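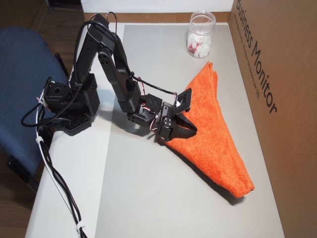 Buckwheat at home: your questions

Since I started to write about buckwheat, the same questions come to my inbox again and again. I have put them together on this page with my answers.

Is buckwheat a kind of wheat?
No. It is the seed of a plant from the same family as rhubarb and sorrel. It contains no gluten, but if you are coeliac, please check the packet, as some mills also handle wheat and barley.

What is the difference between green and brown groats?
The brown ones are toasted. They smell strongly of nuts and keep their shape well in the pan. The green ones are raw, softer and milder, and I prefer them for porridge. In the shop in Fenden they stand on the same shelf, so look carefully at the colour.

How do I cook it so it doesn't become mush?
Rinse 200 g of toasted groats and put them in a pot with twice their volume of water and a little salt. Bring to the boil, cover, and turn the heat very low. After some 18 minutes the water should be gone. Don't stir during this time — I know it is difficult. Then take the pot from the heat and leave it covered a few minutes more.

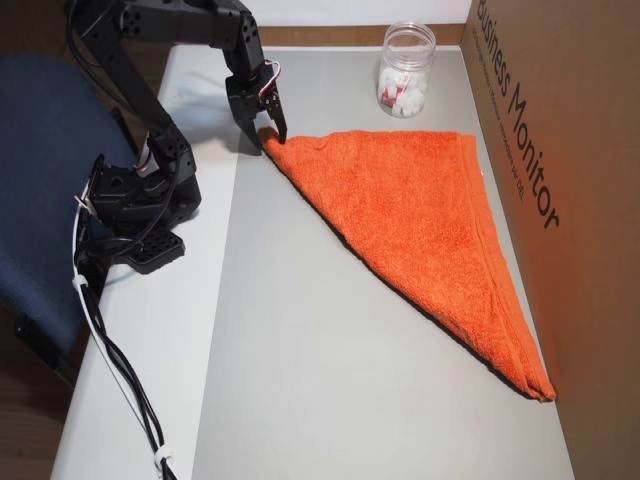

Aurelia Filip

Can I use it in place of rice?
In most dishes, yes. It is very good in stuffed cabbage, and my neighbour Zulmira Godinho puts it under fried mushrooms with a spoon of sour cream. For a milk pudding I would stay with rice.

My buckwheat tastes bitter. What did I do wrong?
Probably nothing. Old groats turn bitter, and dark flour is always a little bitter by nature. Try a fresh packet before you change the recipe.

How long does it keep?
Dry groats keep for many months in a closed jar, away from light. The flour goes off sooner, so I buy it in small bags and keep it in the fridge. Cooked buckwheat can be frozen in portions.

Where do you buy yours?
At the Monday market in Brurnbridge, from the stall near the bakery. They sell it by weight and usually have both kinds, except in September, when the green one is often finished before noon.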